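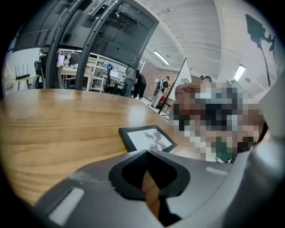
4.2 What readers write when they give up on a book

We come now to the part of the material that we enjoyed most, and that we had expected to be the thinnest. Readers on Flallow can mark a book as left unfinished, and next to that mark there is an open box where they may add a note if they feel like it. We had supposed that most people would leave the box blank and get on with their evening. Of the 2,000 log entries in our sample, 703 were marked unfinished and carried a note of at least one full sentence, and many of those notes ran on for a good deal longer than the reviews the same readers gave to books they had finished and liked.

The notes are, for the most part, kind. Readers apologize to the book, or to the friend who lent it, or to the author, who will most likely never see the entry. One reader from the Lasano group wrote that she had "carried it to the lake and back all July and only the cover got any sun," and then spent two paragraphs praising the first chapter. Another wrote simply, "Good book, wrong winter." We quote these partly because they are charming, and partly because they show something that a star rating hides from view. A reader who stops at page ninety may think very highly of the first eighty-nine.

Figure 3. Tabletop beyond a hand-held gripper holding a tangled bundle of cord.

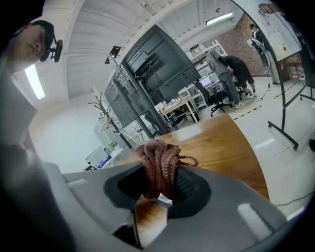
With that in mind we sorted the notes by the reason the reader gave for stopping, keeping as close to the reader's own words as we could. Three kinds of reason came up again and again. The first has to do with the book itself: the plot wanders, the cast is too large to keep straight, the middle goes slack. The second has to do with the reader's life at the time, such as a new baby, a long commute that ended, or a library loan that ran out. The third was harder to name, and we went back and forth over it for longer than we like to admit. In the end we called it fit, meaning that the reader could see what the book was doing and had no complaint about how it was done, but did not want to keep company with it just then.

Many notes mix these reasons, and we let them. A reader who says the chapters were long and that she was falling asleep by ten at night has told us two things at once, and we coded both. Two of us read every note separately and then talked over the ones where we disagreed - mostly notes that leaned on a joke, where it was hard to say whether the reader blamed the book or was poking fun at her own attention span. In those cases we looked at the reader's other entries to get a feel for how she usually wrote.

The Haltard series deserves a word of its own. These are long family novels, each with a map and a list of characters at the front, and they turn up among the unfinished books more than we would have guessed from how warmly people speak of them. Readers often stop at the third volume.

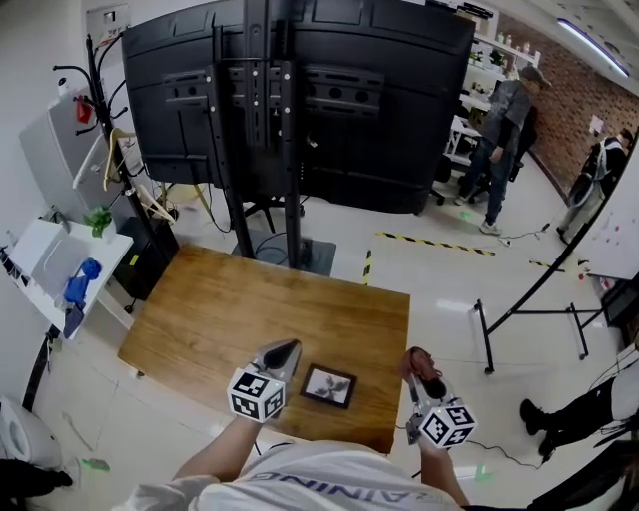 When they do, they seldom say that the third volume is worse than the first two. What they tend to say is that they waited too long between books and lost hold of the cousins. Several members who buy their copies at Tarigan mentioned that the store sells the volumes singly and is often out of the one they need next, so that a gap of some months opens up before they have had any chance to lose interest. By the time the book comes in they have started something else, and going back means rereading.

We would be careful about reading too much into this. People who write notes on a public log know that others will read them, and a gap in the supply is an easy thing to confess to, much easier than boredom. Still, a fair number of these readers later logged the same volume a second time, as finished, and those later entries are taken up in Section 4.3 along with the other returns.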